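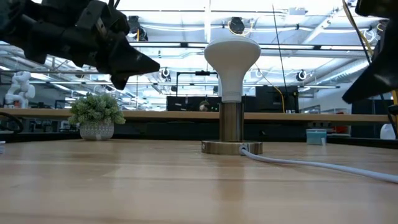

The lamp on the table, cord and all.

The coach of the Yule footy side would like it known that she did not ask for the job. She was at the annual meeting for the sausages.

"I put my hand up to ask about parking," she says. "Next thing I'm shaking hands with people."

That was five seasons back. In September her side plays Enora in the grand final, a sentence she still says slowly, as though someone might take it off her. The two clubs met once during the home and away rounds and Enora won, 51 to 50, after a set shot from directly in front that the coach declines to discuss.

She discusses it anyway. "He'd kicked that goal a hundred times. At training he kicks it in thongs. I've told him it's forgotten, and I'd say I bring it up once a week."

Her plan for the final is the one she has had all year, which is to run at them early and hope the legs hold. Enora are taller across the back line and they don't mind a slow game. Yule's ruck stocks consist of a man with a bad shoulder and his younger cousin, who until July was mostly a cricketer.

"People say we're undersized. We're not undersized, we're short," she says. "I've stopped looking for a tall one. There was a fella from Soltine came down for a run last year, enormous, and he lasted until he saw the showers."

The showers come up a fair bit. So does the ground at Vamar, where the final will be played, and where the wind comes off the paddocks and sits on the scoreboard end for three quarters before changing its mind. She lost by 66 points there in her first season. She remembers the drive home as very quiet, apart from one bloke eating chips.

Would a premiership make her consider stepping down? She takes her time with that one.

"I'd have to go to the annual meeting to resign," she says. "And look what happened last time."

Training starts at 6 pm. She is already walking off to find the cones, which somebody has left out in the rain — "the full back, it's always the full back" — and the rest of the answers are shouted over her shoulder. Yes, the cousin plays. No, she hasn't written a speech.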